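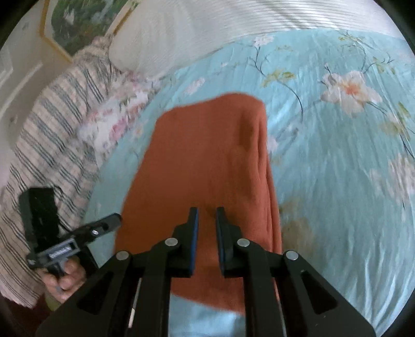
Garment handling with two hand-held grippers on a bed.

Jullico writes software for two-handed manipulation of cloth. We do not build arms or grippers. Our customers and research partners supply the hardware, and we supply the perception, planning and control layers that run on it, together with the tools needed to record, replay and check what those layers did.

The company was started by Gumaro Solís and Éabha Ní Mhurchú, who had spent several years on grasp planners for rigid parts and found that very little of that work carried over to a jumper. A rigid part has six degrees of freedom. A knitted garment has as many as you care to model, and most of them are hidden under the top layer.

Our software is divided into 4 packages, each versioned separately.

Mumetti is the perception package. It estimates the outline of a garment, the position of its hems and sleeves, and the order in which layers lie on one another. Each estimate carries a confidence value, and the planner is expected to use it. Patterned bedding is part of the standard test set, as printed stems and petals produce edges that a naive segmenter will follow.

Ocampo is the planner. It works from a graph of fold states and picks grasp points for both grippers together. The current release holds 67 fold states across the garment types we support.

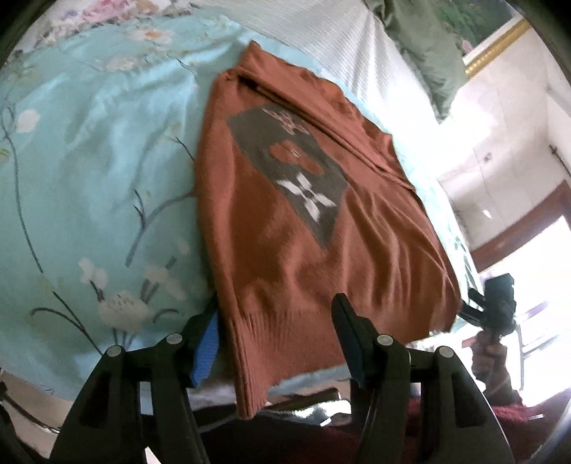 Hems are handled as a separate class in both packages. A ribbed hem stretches along its length far more than across it, so a grasp that is 3 millimetres too shallow may take one layer and leave the other behind. The planner scores candidate grasps on depth first and on distance travelled second. Sleeves folded across the body are treated as occluders until a later view resolves them.

Dranetti is the control package. It closes the loop on jaw width and tip position at up to 154 Hz, depending on the hardware, and stops both grippers if their clocks drift apart. Nicanor Aguirre maintains it.

The fourth package has no trade name and is listed in the documentation as "tools". It covers time alignment, calibration checks, episode trimming and a replay viewer. Oluwaseun Olaniyan looks after it, and most support requests reach him first.

Uriel Zavala is responsible for testing. A release goes out when the full regression set passes on two different gripper models, and the failed cases are published with the release notes. The next scheduled release is in March.

Interfaces are documented in full and can be read without an account. Questions about integration should go to the support address, with the package version and a short log attached.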